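4. Simulated Street Trials

4.1 Purpose and Setup

The Folleo cart was built over one winter in the shared workshop at Gamunine, with hand tools, a drill press and the one bench that members may reserve overnight. It has two driven wheels, a rear caster and a plywood deck. The drive boards came from an earlier build and were kept without change. City rules do not allow an unattended cart on a public sidewalk, and the workshop yard is too short for a useful run. All street trials before May were therefore carried out in simulation.

The simulator, Kemppainen, runs on the workshop's shared computer. It renders a city corner with a sidewalk, a curb, a road and the fronts of buildings, and passes each rendered view to the same path software, Flomaslow, that runs on the cart. No part of Flomaslow was rewritten for simulation. The only settings that differ are the wheel radius, which was measured on the finished cart and rounded in the model, and the delay on the stop command, which the model treats as fixed.

4.2 Ground Features

Three ground features matter to a small cart: the curb, the joints between slabs, and the edge where paving gives way to grass. The curb is the most serious of these, as a wheel that drops off it cannot climb back. Joints are harmless in themselves. Early versions of Flomaslow nevertheless read a long dark joint as a drop and halted in front of it. Figure 2 shows a part of the corner where one long joint crosses another and where the curb leads toward the base of a telephone kiosk.

Figure 2. Simulated sidewalk with crossing joints; the road and curb are at left.
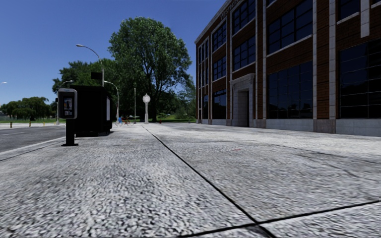 Jennylyn Baluyot objected, on reading a draft of this section, that a false stop at a joint should not be counted with the other errors. Her view was that a home-built cart ought to stop whenever it is unsure, and that a count which punishes stopping would push builders to loosen the one setting that keeps the cart off the road. The objection was accepted in part. False stops are reported separately in Section 4.4, and the drop threshold was left as it had been set on the bench.

4.3 Street Furniture

Posts and poles present a different problem. The cart's range sensor sits low on the deck, and the model places it at the same height. At that height a sign pole is only as wide as its base, while a kiosk on a post may overhang the ground that its base leaves free. Flomaslow adds a fixed margin around any upright object near the curb. The margin was chosen by rolling the real cart past a row of paint cans on the workshop floor - a crude test, but one that every member could repeat.

Figure 3. Simulated corner with a no-parking sign pole on a round concrete base near the curb. A kiosk-like unit stands just beyond it. 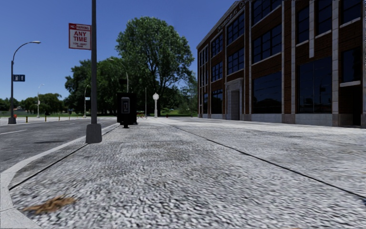
A wide margin brings a cost of its own. If the clear path between the curb and the building narrows, the cart may refuse a gap through which it could pass. Trinidad Navarro proposed letting the margin shrink at low speed, and this was done in the final version. Below walking pace the cart now accepts the tighter gap, and it returns to the full margin once the object is behind the rear caster. The change took one evening to write and most of a week to check, mainly because the caster trails in a wide arc after a sharp turn and was at first left out of the model.

The remaining difficulty was glass. A large dark pane at ground level can hold a dim copy of the street, including its sky, trees and lamps, and vision software may take this for open space. The range sensor on the cart is not a full answer, as its readings from glass taken at a slant were unreliable on the bench. Flomaslow was given a simple rule: where the view suggests open space but the lower edge of that space is a straight line, the line is treated as a wall until shown otherwise. Shade made the rule harder to apply, for the edging strip at the foot of the glass was then close in tone to the paving.

Figure 4. Simulated walkway in shade beside a reflective glass wall, with pale columns right of center and a sunlit strip of pavement beyond.

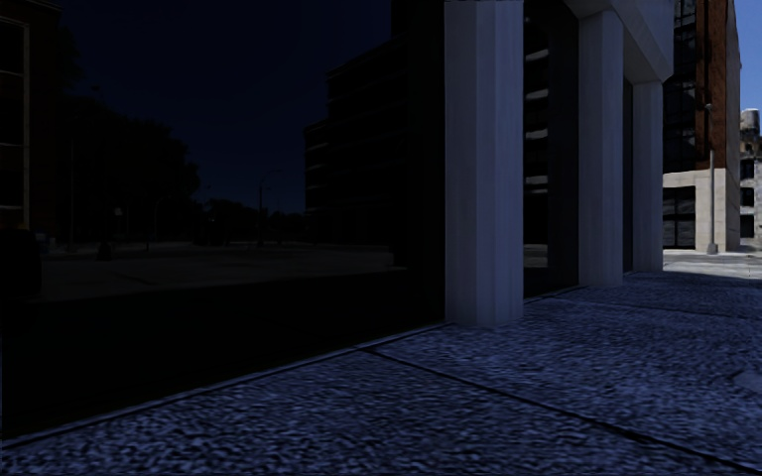

4.4 Results

The final version of Flomaslow was run 2000 times in Kemppainen, with the start point and heading changed for each run. Of these runs, 474 included at least one false stop. Most of the false stops took place at joints, and the cart resumed after a second reading. Stops beside glass were fewer but longer, and several had to be ended by hand. The settings used for these runs were copied to the cart without change before the yard trials described in Section 5.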